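Gray bins vs. clear bins for a shared workbench (settle this please)
Forum > Storage & Organizing > Small Parts and Benches
Thread started in March

drawerfullofcable
Long-time lurker, first real post. I share a bench with three other people at a rented workshop and we have been fighting over bins since I moved in. The bench is a plain light wooden top on a frame, with dark charcoal carpet around it, so anything you drop that is black or small has joined the carpet now. I want everything that lands on the bench to land in a bin.

The argument is between open gray bins, the boring rectangular kind, and clear ones with lids. I am on team gray. The rest of the bench is on team clear, and one of them has started leaving me links.

What do people here use, and has anybody changed their mind after a year?

pegboard_pete
Clear. You can see what's in it. I'm not sure what the other three pages of this thread are going to be about.

hollisandsons
Clear until they scratch, which took mine one winter. After that you own cloudy bins with lids that crack at the corners, and you paid extra. I went back to gray and a label maker.

Soledad Montes
I ran the supply room at a community college for a long time and we had 457 bins when I left, a figure I know because I was made to inventory them on my way out the door. Nearly all were opaque. The clear ones were always the messy ones. People looked through the side, decided they could see what was in there, and threw in one more thing that was sort of like it.

With an opaque bin you have to read the label, and reading the label seems to shame people a little.

pegboard_pete
So your argument for not being able to see things is that it builds character.

Soledad Montes
My argument is that I could find a fuse.

drawerfullofcable
I'm printing that out and taping it over the bench.

Next part of the question, then. Open or lidded? Our room isn't especially dusty but the carpet sheds, and there are pale specks all over it that I have stopped investigating.

millicent_k
Lidded, for anything that lives on a shelf. Open, for anything that lives on the bench. A lid on a bench bin goes on the bench next to the bin, then something gets put on the lid, and now you have two bins, one of which is flat.

hollisandsons
Agree with Millicent, and it pains me, given our history in the pegboard thread.

One more vote for a single open bin in the middle of the work area as a landing spot. Everything loose goes in it during the day. At the end of the day it gets emptied and sorted. If it doesn't get emptied, it's a junk drawer with ambitions.

tooshortforthis
The landing bin works for about as long as everyone is scared of the person who set it up. We had one at my last place. I found a sandwich bag of keys in there, a doorknob, and a birthday card that had been signed but never given to anyone.

drawerfullofcable
Whose birthday?

tooshortforthis
Mine.

pegboard_pete
Okay, I'll allow gray for the landing bin. Which ones are people buying? I've had Kilwood and the corners split when I stacked them full.

millicent_k
Kilwood are fine if you never put anything in them. I like the Drarnau ones, the straight-sided kind. Most cheap bins taper toward the bottom, so you pay for a wide mouth and then store your stuff in the narrow part.

hollisandsons
Tapered bins nest when they're empty. Straight ones take up the same space full or empty, and I have a small garage and a spouse.

Soledad Montes
If you're buying for a bench, measure the reach before you measure the bin. We put ours 25 inches back from the front edge once because it looked tidy, and everyone just dropped things in front of it. Pull it forward to where hands already go.

drawerfullofcable
Ours is now near the middle of the bench, which took a forty-minute discussion. Team clear has accepted gray on a trial basis. I've been told the trial is being monitored.

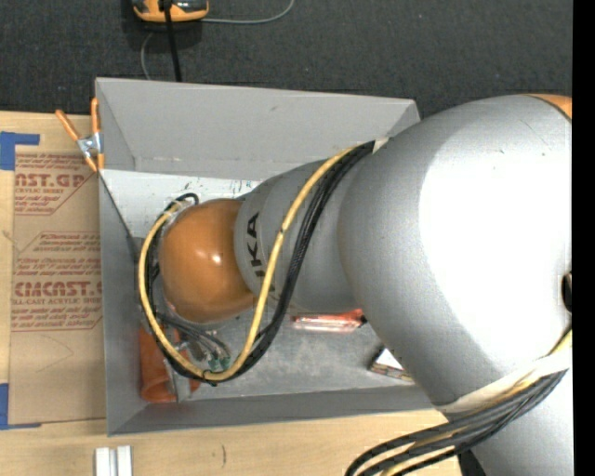 tooshortforthis
What do you put under an open bin so it doesn't slide around on a wooden top?

Soledad Montes
Rubber shelf liner, cut an inch smaller than the base on every side so the edges don't curl and collect sawdust. Wash it when it stops gripping.

pegboard_pete
Or a bin with something heavy in it. I have not had a bin slide since I stopped throwing away hinges.

millicent_k
Pete, how many hinges?

pegboard_pete
We were talking about liners.

hollisandsons
I'd skip the liner and screw down a thin strip of wood as a stop along the back. Costs nothing, lasts forever.

Soledad Montes
Into a shared bench top, in a rented room. I'd like to be there when you explain it.

hollisandsons
Double-sided tape, then. I can be reasonable.

drawerfullofcable
Liner ordered. I also picked up two Trumholm label holders, and there is already a disagreement over whether the landing bin gets a label at all. One side says a label would defeat the purpose. The other side has written "MISC" on masking tape and stuck it to my chair.

millicent_k
Never label anything MISC. It's an invitation.

tooshortforthis
Label it with a time. Ours should have said "empty by 5 p.m." I might have gotten my card.

drawerfullofcable
Going with that. It'll say 5:30, as one of us never shows up before four.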